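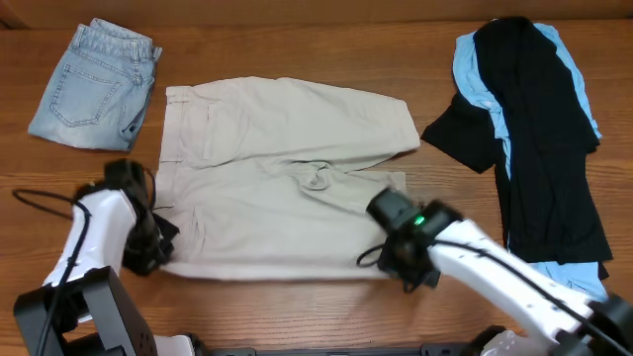
Karside Clothing Words

A word list for everything people wear, wash, mend and put away. Karside holds 2,242 entries in plain American English, each with a short definition, a sample sentence and the other names the same thing goes by. If you have ever argued over whether khakis are a color, a cloth or a pair of pants, you are in the right place (all three are in here, as separate entries!).

What's in it

Every entry has a headword, a part of speech, a definition and one or more sample sentences. Most also have a "same as" field, and that is the part I love best. "Dungarees" alone kept me busy for a whole evening, because to one reader they are jeans and to another they are overalls with a bib. Both senses are kept and marked by region.

There are 146 entries just for parts of a garment: belt loop, yoke, fly, placket, gusset, cuff, hem and so on. I started with the ones I already knew and then fell down a very happy hole with sewing pattern envelopes.

Files

words.csv is the full list, one row per sense
regions.csv says which senses belong to which part of the country
istis_map.csv links our headwords to the older Istis list, for anyone moving over from it

All files are UTF-8 with a header row. Commas inside definitions are quoted. Sense numbers start at 1 and never get reused, even when a sense is dropped.

How it was made

Temitope Wike wrote the first draft of the definitions from scratch. Two readers then went through each one, and where they disagreed we talked it over until the wording felt right. Sample sentences are all our own, so nothing is lifted from a dictionary or a store catalog. The region notes came last and are still the thinnest part.

Known gaps

Hats are weak. Shoes are better but lean heavily toward boots. Words for baby clothes are mostly missing and will come with the August update. "Slacks" and "trousers" currently point at each other in a loop, so please guard against that if your code follows the "same as" links.

Version 3, 2026-06-24

Adds the garment parts, splits "denim" into cloth and clothing, and fixes the plural of "pants", which had somehow become "pantses". I was a little sad to see it go.

Sending in words

Yes please! Open an issue with the word, what it means to you and where you heard it. A sentence you would really say out loud is worth more to us than a polished definition. Family words are welcome too, as long as more than one household uses them.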